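Notebook entry, October
Mahmoudi Bench, Room 2
Subject: citrus peel storage trial, second round

Purpose. To determine whether the waxed liner supplied by Ommont slows weight loss in mandarins held at room temperature, compared with the plain paper liner used in the first round. The request came from the Wurka packing shed, which intends to place its liner order before the end of the season.

Materials. 96 mandarins from a single delivery, divided equally between the two liners. Fruit with split peel or soft spots was set aside on arrival and does not form part of the 96. Trays were labeled on the short side only, as the long-side labels came off in the first round.

Procedure. Each fruit was wiped with a dry cloth, weighed, and returned to its assigned tray. The scale was checked against the 200 g reference weight before the first tray and again after the last. Both readings were within tolerance. Weighing began at 9:15 a.m. and was completed before lunch. Trays were stored on the middle shelf of the rack, with the door closed and the blinds down.

Room humidity at the start was 77 percent, higher than in the first round. The reading was taken twice and agreed both times. The humidifier in the adjoining room had been left on overnight and has now been switched off. The first-round results should not be compared directly with these until a correction has been agreed upon.
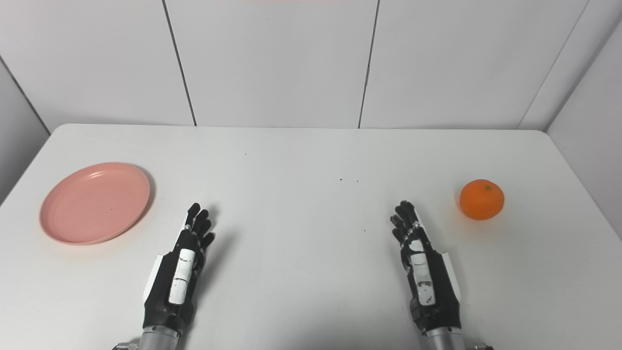
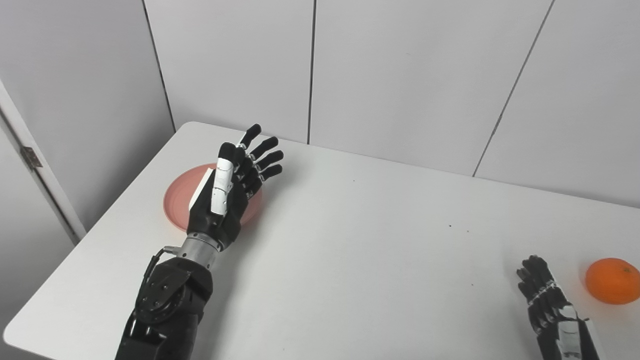
Room 2, white table and pink plate. The mandarin is in the first view.

Observations, day one. Peel color was even across the delivery. Stem ends were clean and most were still firmly attached. Several pieces had a slight oil smell when handled, stronger in the waxed-liner trays. It is not yet clear whether the smell comes from the fruit or from the liner. An unused sheet of each liner has been sealed in a bag for comparison at the end of the week.

The waxed liner does not lie flat. It curls at the corners and lifts the outer row of fruit slightly, which may affect air flow beneath the tray. Corners were folded under by hand on all waxed trays. If the liner is adopted, Wurka will need to know that this step adds time to packing.

Data entry. Weights were recorded on paper and then entered in the Jesodine sheet. One row was entered twice and has been corrected; the paper record stands as the original. The column for peel firmness is blank by intention, as the gauge is out for calibration.

Next steps. Reweigh all trays at 9:15 a.m. tomorrow, in the same order. Cut 25 spare liners of each type to size. Ask Ommont whether the wax coating is applied to one side or both, and whether the curl is expected. Record humidity before opening the rack.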